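The Pasta Shelf

Manolis Lambrakis took the apartment at Resthorpe in October because it was on the second floor and the bus to Vostdale stopped across the street. It was number 204. The woman at Lindqvist who handled the lease told him the previous tenant had left some food behind and he could keep it or throw it out.

He kept it. It was nearly all pasta.

He had worked nights at the Starneo warehouse for eleven years and he knew how to put things away. What he did not know was how to do it for himself. His wife had always done the kitchen. After she died he ate standing up, out of whatever was open, and when he moved he packed the kitchen last and badly.

On his first evening he cleared a space on the floor and took everything out of the bags. He wanted to see it all before he decided where it went.

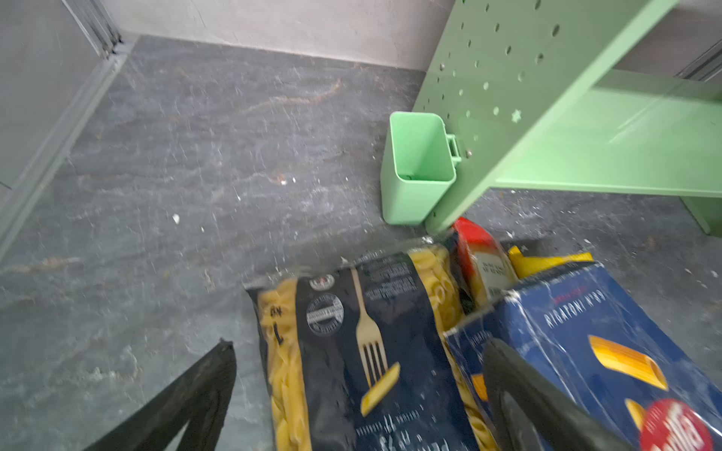 Short and Long

The penne came in a clear bag with a fork on the front. The rigatoni was in a blue box, number 89, with creased plastic around it. He turned the box over in his hands for a while. Eleni used to buy rigatoni for Sundays and save the penne for weeknights, and he had never asked her why. He could taste no difference between them. He had told her so once and she had laughed at him for the rest of the meal.

He called his daughter.

"How did your mother put away the pasta?" he asked.

"Short with short and long with long," she said. "Are you eating?"

"I'm putting away the pasta."

"Dad, are you eating?"

He said he would eat when he was done. She gave him the rest of it. The tall packages go at the back, standing up, so you can see them. Anything open goes in front. You buy a new one when you get down to two, and you don't buy one before that, no matter what it costs.

"She bought it before that all the time," he said.

"I know. That's just what she told me to do."

After they hung up he did the spaghetti first. He stood the packages against the wall under the shelf. One fell over and he stood it up again, closer to the other. He put a blue bag at the end of the row. Then he sat back on his heels and rested, because his knees hurt, and looked at what was still on the floor.

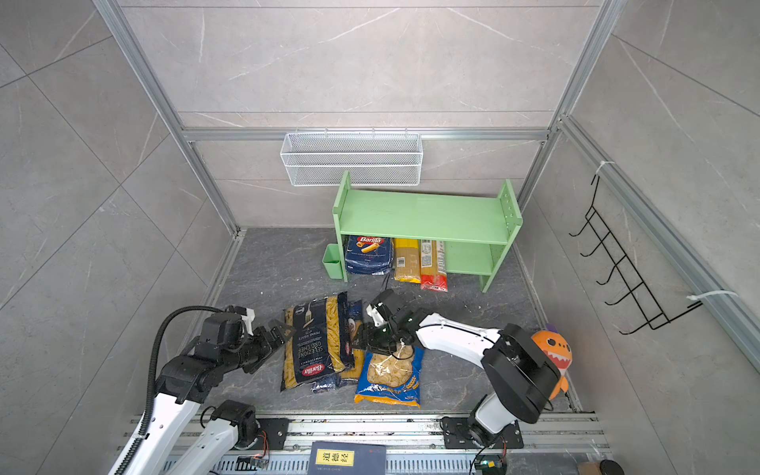 Last changed: 2021-08-23

He had been kneeling there a good ten minutes when there was a knock. It was the man from across the hall, who wanted to know if the hot water was off in this apartment too. Manolis tried the faucet. It was off.

"They do this," the man said. "You have to call Lindqvist. Don't bother with the office number, press 718 when the recording starts and you get a person."

Manolis wrote 718 on the back of his hand. The man looked past him at the shelf and the bags on the floor.

"You cook?"

"No," Manolis said. "My wife did."

The man nodded. He said his name was Ray and that he didn't cook either, but he had a jar of sauce, if it came to that. Manolis said cold water would boil the same as hot. It would only take longer.

They used the penne. Manolis read the back of the bag with his glasses off, holding it close, and poured in what he guessed was 100 grams for each of them, and then more, as it looked like nothing in the pot. It was too much. Ray had two plates and Manolis had one and a half, sitting down, at the table he had carried up that morning.

When Ray went home there was still some penne left in the bag. Manolis folded the top over, found a rubber band, and put it in front.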